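Call for participants: desk surface and reading comfort study
Calloway Ergonomics Group, Talla campus
Posted January 23, 2022

Calloway is recruiting 146 adults for a study of how desk surfaces affect eye comfort during long reading tasks. Each participant completes two sessions of 25 minutes, one at a pale wood desk and one at a dark gray desk. Printed text is supplied. Sessions are held on weekdays through August.

Requirements
Age 18 or over. Able to read printed English for 25 minutes without a break. Glasses and contact lenses are accepted – bring the pair you use for desk work. People with a diagnosed light sensitivity cannot be enrolled.

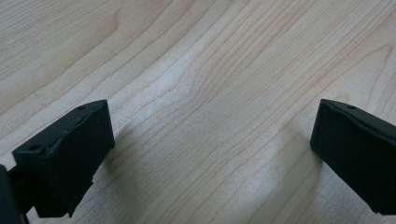
Elvia Pacheco, after the pilot round: the second session felt longer than the first, and I would tell people to eat beforehand.

Procedure
Lighting is set by the session lead and stays fixed. After each reading block you fill out a comfort form and a short recall sheet. No eye drops are used. Phones stay in the locker. 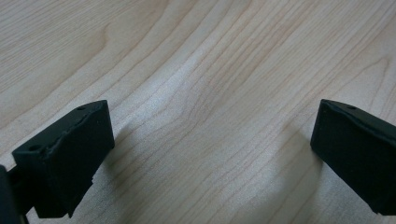 Pale wood surface, grain detail.

Payment
Participants receive a Mekura gift card after the second session. Partial payment is not available.

To apply
Write to Dexter Kapoor, Room 208, with your age, your lens type and two weekdays that suit you. Questions about consent forms go to Lucinda Halvorsen at the same address.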